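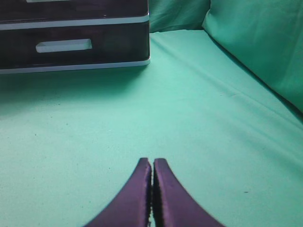

Finger swap and re-zero on the drawer cell

The wrist on this arm has now had three sets of fingers. The first set cracked at the mounting ears, the second flexed too much under side load, and the purple set has been in service since January. I have done the changeover enough times to write it down in the order that works, mostly so Hicham Benmoussa can do it when I am away.

Everything below assumes the Prindel gripper body and the current wrist camera bracket. The older bracket has a different offset and the numbers will be wrong.

Before starting

Park the arm over the middle of the table, tool down, and drop the speed override to 7 per cent. Leave the drawer unit where it is. I used to clear it away for maintenance and then spend half the morning putting it back within tolerance, and the arm has ample clearance without moving it.

Tools: 2.5 mm hex key, a plastic wedge, isopropyl, lint-free wipes, a feeler gauge set, and the small torque driver from the Wiltero kit. The green-handled torque driver reads high and should have been binned by now.

Removing the old fingers

Open the gripper to full stroke, then cut power to it at the controller. Don't rely on the soft disable. The Prindel firmware re-homes on any comms dropout and it will close on your thumb with enough force to be memorable.

Two screws per finger, from the back. They are in with medium threadlocker, so expect a sharp break and then nothing. If a finger sticks on its dowels, work the wedge in from the outer side. Prying from the inside marks the pad seat.

Wipe the carriage faces. There is usually a grey film of old grease and dust that is good for a few hundredths of a millimetre of error if left there.

Fitting and squaring

Left finger first, screws to finger tight. Then the right. Power the gripper, close it at minimum force and let the fingers find each other before torquing anything. With the fingers shut, the tips should sit level across their blunt ends. The pads down the inner faces are ridged, so the seam never looks clean on camera, and it isn't worth chasing. Go by the tips.

Torque the screws alternately, left and right. Open, close, check again. I can usually get a 0.05 mm feeler to refuse at the tip on the second attempt. If it still goes in after four, the fault is in the dowel holes and the finger should be swapped.

Re-zeroing the stroke

Run the homing routine, then cycle the gripper 300 times with nothing in it. Hatem Fahmy argued for far fewer, and for the rigid fingers he was probably right, but the pads take a set over the first couple of hundred closures and the zero moves with them. Home again afterwards and store that value. On the current set the difference between the two was 19 encoder counts, which at this gear ratio matters for a thin handle lip and not for much else.

Camera check

With the gripper closed, take a still from the wrist camera and compare the tip position with the reference. Both tips need to be fully in view, low and central, pointing up the picture. I accept a deviation of up to 31 pixels at full resolution. Past that, loosen the bracket and reseat it. Do not correct it in software – I did that once, forgot, and had an offset buried in a config file for most of a winter.

Hold exposure fixed for this. The drawer fronts are glossy and close to black, the trim is white, and the cloth is a pale teal. Auto exposure hunts between the three as the arm moves and changes the apparent edge of the fingers.

Cloth and surroundings

Go over the cloth with a lint roller at the end. Small dark specks do turn up in the blob detector, and I have had one reported as a contact point. A shallow crease is fine provided it is away from the drawer travel. Smooth out anything at the foot of the unit, where the bottom drawer has very little clearance.

Log entry

Finger set number, homing value before and after cycling, torque used, bracket touched or not. Put it in the Cerach sheet under the wrist tab.

Still outstanding: a proper dowel jig. Abou Zeid quoted me for one in tool steel and the price was reasonable, but the lead time wasn't. I may print one in the meantime and see how long the holes stay round.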